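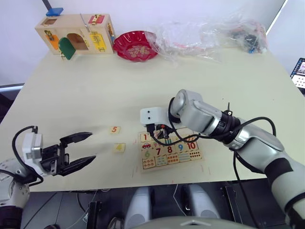 숫자 맞추기 퍼즐. 5와 4 조각이 판 밖에 나와 있다.

나무 퍼즐 정리 기준을 다시 잡았다. 지난번에 적어 둔 메모는 직소 퍼즐 위주라 숫자 퍼즐에는 맞지 않는 항목이 많았고, 이번에 숫자 맞추기 판을 따로 다루면서 순서와 보관 방식을 바꿨다. 같은 종류를 가진 사람에게 참고가 될까 해서 남긴다.

1. 구조

숫자 맞추기 퍼즐은 숫자가 인쇄된 조각과 그 수만큼의 그림이 인쇄된 조각이 짝을 이룬다. 사진의 판에서는 빨간 1 아래에 작은 빨간 자동차 그림이 하나 있고, 10 아래에는 점이 줄지어 있다. 맨 아랫줄에는 빨강, 주황, 파랑으로 된 점이나 사물 묶음이 들어간다. 숫자를 읽지 못해도 그림을 세면 짝을 찾을 수 있고, 반대로 숫자를 알면 그림을 세지 않고도 자리를 짐작할 수 있다.

숫자마다 색이 다른 점은 정리할 때 꽤 쓸모가 있다. 5는 주황에 가까운 빨강, 4는 노랑, 6은 초록, 9는 파랑이다. 다만 색만으로 구분하면 헷갈리는 조각이 있다. 7과 8이 둘 다 어두운 빨강이고, 1과 10도 빨강이다. 빨강 계열은 색을 무시하고 숫자 모양으로 확인하는 편이 빠르다.

2. 조각 방향

정사각형에 가까운 조각은 네 방향으로 모두 들어갈 수 있다고 생각하고 다뤄야 한다. 윤곽이 제각각인 퍼즐은 방향이 틀리면 끼워지지 않으므로 실수가 바로 드러나지만, 네모난 조각은 그런 제약이 약하다. 특히 6과 9가 문제다. 다른 숫자는 뒤집히면 눈에 띄는데 이 두 조각은 뒤집혀도 멀쩡한 숫자로 읽힌다. 이런 판을 쓸 때는 숫자 색을 기준으로 삼는다. 초록이면 6, 파랑이면 9라고 외워 두면 방향이 틀려도 바로잡을 수 있다. 그림 조각은 점 개수만 맞으면 위아래가 바뀌어도 세는 데 지장이 없어서 방향 확인은 나중에 한다.

3. 작업면

밝은 크림색 상판 위에서 맞춘다. 옅은 나무색 조각은 상판과 명도 차이가 작아서 처음에는 불리하다고 봤는데, 인쇄된 숫자의 색이 진해서 찾는 데 문제는 없었다. 예외는 노란 4다. 밝은 조명 아래에서는 노란 글자가 나무색에 묻힌다. 저녁에 천장등만 켜고 정리하면 4를 제일 늦게 찾는 일이 잦았고, 옆에서 스탠드를 비스듬히 비추니 나아졌다.

뒤집힌 조각은 더 찾기 어렵다. 뒷면에는 기준으로 삼을 색이 없다. 그래서 판에서 뺀 조각은 반드시 인쇄면을 위로 둔다. 쏟아서 시작하는 것을 좋아하는 사람도 있겠지만, 나는 쏟지 않는다. 모서리가 찍히고, 한두 개는 꼭 상판 밖으로 굴러간다.

4. 맞추는 순서

전에는 1부터 10까지 차례대로 넣었다. 지금은 다음 순서로 한다.

판의 방향을 먼저 정한다. 1이 왼쪽 위에 오도록 놓는다.
윗줄의 양 끝을 채운다.
나머지 숫자 조각을 넣는다.
그림 조각을 개수가 적은 것부터 넣는다.
남은 칸과 남은 조각의 수가 같은지 확인한다.

마지막 항목이 가장 중요하다. 칸이 2개 비었는데 조각이 하나뿐이면 그 자리에서 찾는다. 나중에 찾겠다고 미루면 다른 퍼즐 상자에 섞여 들어간다. 지난 4월에 그런 식으로 그림 조각 하나를 잃어버렸다가 동물 퍼즐 상자 바닥에서 발견했다.

5. 세척과 건조

나무 조각은 물에 담그지 않는다. 물기를 꽉 짠 천으로 인쇄면을 한 번 닦고 마른 천으로 다시 닦는다. 옆면은 마른 칫솔로 턴다. 칸 모서리에 먼지가 쌓이면 조각이 떠서 판이 고르지 않게 되는데, 이것도 칫솔로 해결된다. 알코올은 인쇄가 번지는 제품이 있으니 조각 뒷면에 먼저 시험해 본다. 닦은 뒤에는 판에 끼우지 말고 3시간쯤 펼쳐 둔다. 덜 마른 조각을 끼우면 뻑뻑해져서 손톱으로 파내야 한다. 햇볕에 말리는 것은 한 번 해 보고 그만뒀다. 얇은 판이 살짝 휘었다.

6. 보관

판형 퍼즐은 세워 두면 조각이 빠진다. 눕혀서 쌓는 것이 원칙이고, 우리 집 선반에서는 Gisen 서랍형 상자를 쓴다. 깊이가 얕아서 판을 두 장까지만 겹칠 수 있는데, 오히려 그 편이 꺼내기 좋다. 그 전에는 Botha 지퍼 파우치를 썼다. 파우치는 부피가 작지만 안에서 조각이 빠져 섞이고, 지퍼를 열 때마다 다시 맞춰야 했다. 직소 퍼즐처럼 어차피 흩어 놓는 종류에는 지금도 파우치를 쓴다.

판 위에는 같은 크기로 자른 펠트를 한 장 얹고 고무줄을 두른다. 고무줄은 너무 세면 가장자리에 자국이 남으니 폭이 넓은 것이 낫다. 나는 Trusow에서 나온 납작한 밴드를 쓴다.

7. 표시

조각 뒷면에는 판마다 다른 기호를 연필로 작게 적는다. 숫자 퍼즐은 동그라미, 동물은 세모, 탈것은 네모다. 볼펜은 나뭇결을 따라 번지고, 스티커는 두께 때문에 조각이 뜬다. 연필은 닦을 때 조금씩 지워지므로 흐려지면 다시 적는다. 이렇게 표시한 조각이 집 전체에 104개 이상이다. 전부 적는 데 저녁 하나가 들었다.

8. 남은 문제

칸 바닥에 색 표시가 없는 판은 조각이 모두 빠졌을 때 원래 배열을 알기 어렵다. 완성 상태를 찍어 인쇄한 뒤 상자 뚜껑 안쪽에 붙이는 방법을 시험 중이다. 종이가 습기에 우는 문제가 있어서 코팅지로 바꿀 예정이고, Zundedico 투명 시트를 주문해 두었다. 도착하면 뚜껑 크기부터 다시 재야 한다. 지난번에 잰 값은 테두리를 빼지 않은 것이었다.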